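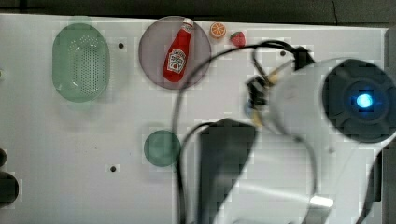 The Harkbridge Cornea Bank is an eye tissue bank in Brumport. It was set up by the surgeon Mafalda Brandão and supplies donated corneas to hospitals in the region, including the Aaltonen Eye Clinic in Rerkosville. By November 2018 it had issued 1,840 corneas for transplant. Tissue is kept in culture for up to four weeks and checked before release - any that fails is used for research, if the family has agreed.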